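Let the Pill Bug Be a Pill Bug

10/8/22

By the time the story reached my phone, the pill bugs had personalities. Some were bold. Some were shy. One website, going further than its rivals, had a quiz: Are you a bold pill bug or a shy pill bug? I took it and I was shy, with bold tendencies under stress.

I went looking for the paper. It came out in June from the Skalley field station, outside Cornatdale, and it concerns a habit of pill bugs that has been known for a very long time. If you force a pill bug to turn left in a corridor, then give it a free choice a little farther on, it will usually turn right. Force it right and it will usually go left. Biologists call this turn alternation, and the standard explanation is that it keeps an animal moving in more or less one direction when there are obstacles in the way. If something is eating your neighbors, walking in a circle is a poor plan.

The Skalley group wanted to know whether some pill bugs do this more reliably than others. They collected 500 of them from leaf litter in Dulgate woods and ran each one several times through a plastic corridor with a fork at the end. (They call it a Karamanlidis maze, as if we all had one at home.) They found that the bugs which alternated faithfully in the first round tended to do so again in the second. The difference was modest. The authors said it was modest. They used that very word, and they used it in the abstract, where a person with a deadline might be expected to trip over it.

Nowhere in the paper does anyone say bold. The word shy turns up once, in a sentence explaining why it would be a bad idea to use it.

I have been stewing about this ever since, more than the subject of pill bugs can probably support. My complaint isn't the usual one, which is that reporters exaggerate and scientists suffer. Reporters work fast for little money, and a fair number of scientists have been known to write "with implications for human health" at the bottom of a paper about lichen. My complaint is about us, the people who will only look at an animal once it has been introduced as a small, badly dressed person.

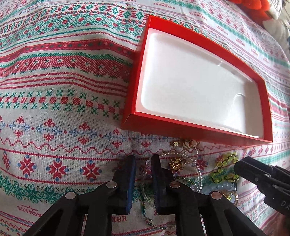
Folk motifs in red, green, teal and blue.

Think of what gets through. Crows hold grudges. Octopuses get bored. Bees are pessimists, fish are anxious, and rats giggle when you tickle them. There is real work behind every one of those, some of it wonderful, and the people who did it mostly chose their words with tongs. Then the tongs get put down somewhere between the lab and the breakfast table, and what arrives is a crow who remembers what you did.

I'm not against comparing animals with people. We are animals, and it would be odd if we'd been handed every one of our feelings fresh from the factory. A biologist who won't say a dog is afraid when it's shaking under the bed during a thunderstorm isn't being careful, he's being stubborn. There is a reasonable argument that refusing to see ourselves in other creatures is its own kind of vanity, and I've lost that argument at dinner a couple of times.

But a pill bug is not a dog. A pill bug is a crustacean that wandered up the beach a few hundred million years ago and never went back. It breathes through something very like gills. The mother carries her eggs in a pouch of fluid on her underside, a tiny private ocean she brought along for the purpose. Some of them turn bright blue when they catch a certain virus. It can take in water at the back end. You could spend a whole career being amazed by this animal without once asking whether it is an introvert.

And yet introvert is what sells. I tried the experiment myself. I told a roomful of relatives that pill bugs are closer to shrimp than to ants, and I got a polite nod and someone asked about the potatoes. I told them scientists had discovered pill bug personalities and the whole table woke up. People had opinions. People had known pill bugs.

So I understand the temptation. What bothers me is how little is left afterward. Ask anybody who read the bold-and-shy version what the Skalley people did and they'll tell you they found out pill bugs are like us. That's all they'll have, and it's wrong. They won't remember the fork, or the forced turn, or the question that I think is much the most interesting one in the paper: how does an animal with so little brain to spare keep track of which way it turned last?

The favorite idea is that it may not keep track at all, at least in the way we'd mean it. When a pill bug rounds a corner to the left, the legs on its right side have farther to travel. They do more work. At the next chance, the idea goes, the legs that had it easy push harder, and round she goes to the right. The memory, if you want to call it that, would be in the legs. I read this at midnight and got up and walked around the kitchen table in one direction and then the other, to see if I could feel it. I could not, but I have only the one pair.
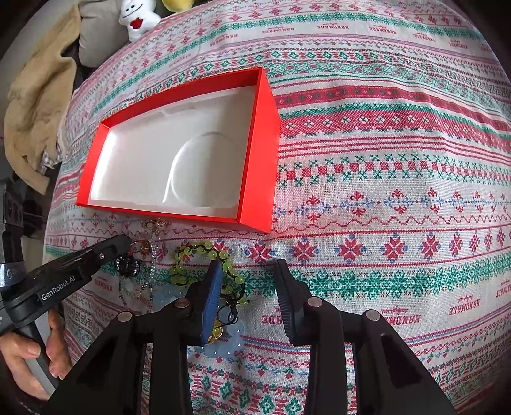

Now compare the two stories. In the first, a bug is shy, like your cousin. In the second, a creature solves a problem of navigation with something not much fancier than tired feet, and it works well enough to have kept the family going through several mass extinctions. The second one is stranger, and closer to what's in the paper, and it tells you something about the world you couldn't have guessed by looking in a mirror. It would even fit in a headline. I'd click on "Bug Steers With Its Sore Legs." I'd send it to people who had not asked.

There's a practical side too. Dull small studies need money like all the others, and the money increasingly follows the noise. The Skalley station's own web page now has the word "personality" on it in large type, over a summary that never earns it. I don't blame them. If a quiz gets your roof fixed, you put up with the quiz. But the next group to apply will have read that page, and sooner or later someone will design a study from the start to find out whether slugs are jealous, and the slugs, not having been consulted, will be found to be somewhat jealous.

The pill bug story also had a second life, as these things do. A parenting column used it to argue that shyness is natural. A business newsletter used it to argue that boldness is. Both linked to the same press release, and neither, as far as I can tell, got to the paragraph where the authors point out that they tested their animals over only 2 days, in a plastic tube, and would like everybody to stay calm.

I have a modest proposal, in the Skalley sense of modest. The next time you see a headline in which an animal has a feeling, a hobby or a political leaning, give it 5 minutes. Find out what the animal was asked to do. There's always something: a lever, a tank, a dish of sugar water, a little fork in a corridor. Often it's right there in the press release, in the part under the picture. Picture yourself as the graduate student who had to stand there while it did it, some 2,000 times. Then decide for yourself what you'd call it.

You may still end up at "shy." That's allowed. I only ask that you walk there on your own legs.

As for the quiz, I took it again last week and came out bold. I'd also like it noted that I turned over a brick by the back steps and there were a good many of them under there, and they all went the same way, which was away from me. I put the brick back.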